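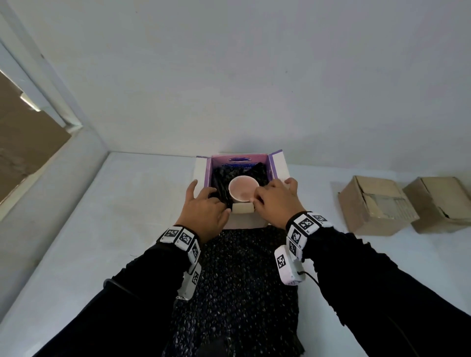 ## 4. Packing a small bowl

Cloth is fine for one small bowl. It is not magic, whatever the Kettani leaflet claims about drops.

1. Open the box fully and push dark fabric into the corners first.
2. Heap more fabric in the middle, then set the bowl on top, rim up.
3. Press the fabric down on both sides with your fingers. If the bowl shifts, add more.
4. Check the front. A bowl sitting close to a cardboard wall needs cloth tucked in between.

**Caution:** A "fragile" sticker protects nothing. Leave it off if you like. 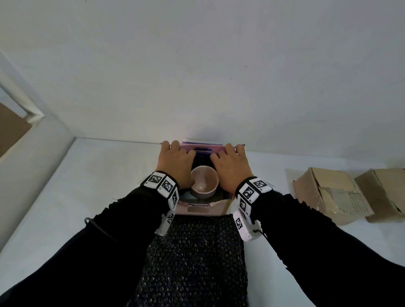 Torunn Eide objects that step 3 is too timid: she would wrap the bowl completely before it goes anywhere near a box, and she doesn't trust a torn flap to stay shut either.

**Note:** Wrapping is allowed. Cover the top with cloth in any case, close the flaps, and tilt the box gently. If you hear the bowl move, go back to step 3.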